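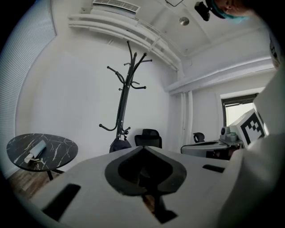
Hand-Held Gripper Demonstrations: Walk-Round Before Recording
Inness room, August 27, 2020
Task: coat rack to round table, Guerreiro set

Good morning, all, and thanks for reading this before you pick anything up. Tick as you go, and please do scribble in the comments, even if it's only a grumble!

1. Floor clear between the rack and the table
OK. Chairs are against the wall, though they do like to wander, so have another look after lunch.

2. Coat rack stands steady when a hook is nudged
Needs attention. It rocks a little on one side — a folded bit of cardboard has fixed it for now, but I'd love a proper rubber foot.

3. Marker on each gripper flat, clean and firmly fixed
OK on both. Wipe with the dry cloth only, please.

4. Jaws open and close fully, no pinch at the trigger
OK on gripper 100. Gripper 101 is a touch stiff on the return and I've put it down for Deslow to look at.

5. Storage
OK. 800 GB free on the Rarley drive, which should see us through the day comfortably.

6. Headset strap and battery
OK. Battery at 72 per cent, so pop it on charge at morning tea. 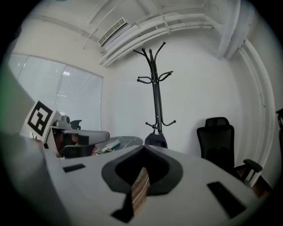
Item 2: coat rack, with the marbled table to its left.

7. Demonstrator's wrists and shoulders
Ask, every time. Last May we let the sessions run long and had two sore wrists for our trouble. Swap hands or swap people, whichever suits, and nobody minds if you stop halfway through a demo.

8. Bags and cords
Have a peek at the foot of the rack before you reach in low.

Result: fine to start with gripper 100. Hold 101 until item 4 is signed off.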